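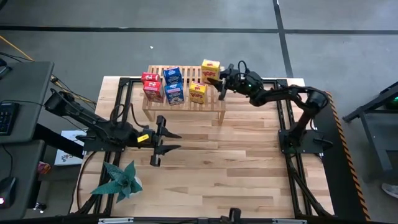

Figure 1. Cereal boxes on the slatted rack, with the right gripper at the back right corner.

Two-Arm Shelf Stocking on a Shared Workbench
Project report, Motmont workshop, Hallton
Jan 6, 2022

1. Summary

Our project was to get a pair of small robot arms to put cereal boxes on a rack in matching colors. We built the setup in the shared workshop at Motmont over the fall term and did most of the testing in December. The software that runs the arms is our own and is called Clirnis. By the end of the term we had 199 recorded attempts at placing a box. The rear right spot on the rack was the hardest to get right and takes up a good part of this report.

2. Goal

The original proposal asked for a robot that could restock a pantry shelf. We cut this down after the first two weeks. A real shelf has a shelf above it, and the arms could not reach under one without hitting it with the wrist. We changed to an open rack that can be reached from above and from the side.

The final task was written like this: boxes go on the rack two deep, front and rear, with each color kept together. Red goes on the left, blue in the middle, yellow on the right. A box counts as placed if it is standing when the gripper is clear of it. It does not have to be perfectly square to the front rail.

We used miniature cereal boxes because they are cheap and because the printing on them is different on every side. We thought the printing might help the vision part of the project. In the end we sorted by color only and never read any of the lettering.

3. The bench

The table is butcher block. It was already in the workshop and we were allowed to drill it on the condition that the holes stay inside the area covered by the arm plates. One arm is mounted on each side, facing in. The black metal framing around the table carries the camera mounts and keeps the two sides lined up with each other. Early on we had the camera on a separate tripod, and every time somebody bumped it we had to calibrate again, so moving everything to the framing saved a lot of time.

The rack is pale wood with narrow slats, a front rail and short legs. We put it near the far edge of the table, between the arms. Its back edge hangs slightly past the edge of the table. We tried it farther in, but then the forearm had to fold up too tightly to reach the front row and the elbow joint would hit its limit. With the rack at the far edge both rows can be reached.

The keyboard and mouse are on the gray desks to the left of the table. Whoever is running the test stands on the right side or sits on the left, never at the near end, because the framing there is easy to trip on. There is hazard striping along the right side and we made it a rule that nobody crosses it while the arms have power.

4. Cables

This section is longer than we would like. The first cable layout followed the arm links closely with ties every few inches. It looked neat but it pulled tight when the wrist turned, and one connector on the right arm came loose nine times before we changed it. The current layout leaves a loop above each wrist. The loops look messy and they do sometimes show up in the camera view, but since adding them we have not had a connector come out.

The cable on the left side of the tabletop still runs over the wood instead of under it. Drilling a pass-through would have put a hole outside the plate area. If the table is ever replaced, this should be fixed first.

5. Grippers

Both grippers have two pointed black fingers. The points were a choice we made after trying wider flat ones borrowed from an older Delacroix kit. The flat fingers held a box more firmly, but they were too wide to go between two boxes on the rack. With the pointed ones, a finger can slide down beside a box that is already standing and usually not knock it over.

The disadvantage is that a pointed finger touches only a small part of the cardboard. If the grip is high on the box, the bottom swings. If it is low, the wrist gets too close to the front row. We settled on gripping a little below the middle. Too much force dents the box, and a dented box leans for every attempt after that. We went through several boxes before we set a limit on the closing force in Clirnis.

6. How a placement works

The operator picks a box and a spot. Clirnis moves the arm to a point above the box, lowers the open gripper, closes it, and lifts. It then carries the box to a point over the rack and stops. From there it lowers slowly until the motor current goes up, which means the bottom of the box has touched the slats. The gripper opens slightly, waits, and then opens the rest of the way before the arm backs out.

Only one arm moves over the rack at a time. The other one waits with its gripper open over the bare wood. We had planned to run them together, but the forearms cross near the middle of the rack and our collision check was too slow to be trusted. The arms take turns in the final version. This makes a full rack slower than we hoped.

7. The rear right corner

The rear right spot belongs to the right arm. The arm has to reach left across the table from its mount and then come down at the back corner, so part of the gripper ends up over the right end of the rack. Figure 1 shows a yellow box held at this corner, with the other yellow box in front.

Three things went wrong here more than anywhere else. The finger caught on the end slat. The box came down too far back, where the rack hangs past the table, and a box that tipped backward there went to the floor. And on the way out the gripper brushed the front yellow box.

The first was fixed by tilting the wrist a few degrees before lowering. For the second we moved the target point forward by a small amount, even though this leaves the rear boxes closer to the front ones. We did not fully fix the third. Filling the rear spot before the front one avoids it, but our task asked for the spots to be filled in any order, so we kept the failures in the results.

8. Results

Out of 199 attempts, nearly half were made before the cable change and the force limit, and we do not think those say much about the final setup. We kept them in the log anyway. The log has 354 entries in total, counting calibration runs and restarts.

In the later attempts the front row was reliable for all three colors. The middle rear spot was almost as good. Blue boxes sometimes ended up turned slightly after release, which we counted as placed. The left rear spot failed mostly when the box had been picked up crooked. The right rear spot stayed the worst to the end of the term.

Color detection gave us less trouble than expected. Red and blue were never confused. Yellow was a problem late in the afternoon, when the pale top of the yellow box was close in color to the wood of the rack. Keeping the overhead lights on all day took care of it.

9. What we would change

We would build the camera mounts first. We lost most of October to a camera that did not stay in one place.

We would make a rack with a low back rail. The present rack was bought, and we treated it as fixed for too long. A strip of wood along the back would probably have prevented most of the boxes we picked up off the floor.

We would also write the log format before the first test. The early entries are in a different format from the later ones, and joining them took 2 full evenings. Whoever takes over the bench should use the later format. A copy of the settings file is saved with the log, and the calibration sheet is in the drawer under the workshop printer.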